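Speaker notes: Clearing the Table. Can Machines Do Household and Shop-Floor Chores Yet?
Presenter: Edem Akpalu, Cullwood Center for Applied Automation
Allotted time: 20 minutes, with questions held to the end

Opening

Thank the hosts at Wostdale. State that the talk concerns ordinary chores: putting away dishes, sorting small parts, returning a tool to its hook. Welding cells and packaging lines are outside the scope and will be mentioned only for comparison.

Give the short answer first. Machines can do portions of many chores under supervision. The Center does not yet consider any of them ready to be left alone with a full chore in an ordinary home. On the shop floor the position is somewhat better, and the second half of the talk addresses why.

Section 1. What a chore consists of

Remind the audience that "clear the table" is a single instruction to a person and a long sequence to a machine. The items must be found, told apart, grasped, carried and set down in a suitable place. The sequence must also end at the right moment. In the Addo exercises the Center scores each of these steps separately. A run that lifts every item and leaves two of them in the wrong place is recorded as incomplete.

Pause before the slide. Allow the audience time to look.

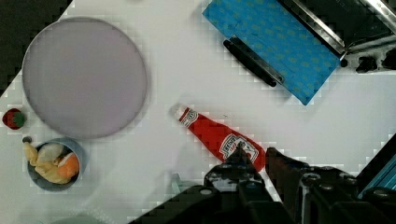
Cullwood Proceedings in Applied Automation, Issue 6, p. 4

The tabletop carries a play-food set with a plate and a bowl, and a toy ketchup bottle lies on its side at the fingers of the gripper. Ask the audience where they would take hold of the bottle, and whether they would turn it upright before setting it down. Most people will answer at once. Point out that the answer depends on where the bottle is going, and that the instruction did not say.

Draw attention next to the bowl, which sits just below the plate in the frame. Either piece can be moved first, with different consequences. A person makes that choice without remark. In the Addo scoring sheet it is listed as a planning decision and reviewed by hand.

Note for presenter: toy food is lighter than real food and does not spill. Say so plainly. Results obtained with it should not be quoted as results for a kitchen.

Section 2. The shop floor

Describe the Fomik bench trial, conducted in February. The task was to return hand tools and small fittings to marked trays at the close of a shift. Trays stayed in fixed positions and the lighting was constant. Under those conditions the work proceeded with some 3 interventions by the operator per shift. When the trays were moved between shifts, the trial was suspended and the system was set up again.

Emphasize that the operators regarded this as useful. They did not regard it as finished. Read the operators' comment from the handout if time allows.

Section 3. Recommendations

Institutions considering a purchase should request results by step and by task, including the runs that were stopped. They should ask who reset the work area between runs and how long the reset took. A demonstration on the buyer's own tables, with the buyer's own clutter, is preferable to any recording.

Questions

Expect a question on cost. Refer it to the Wostdale procurement office. Expect a question on breakable items; the Center has not tested glassware and will not offer an estimate.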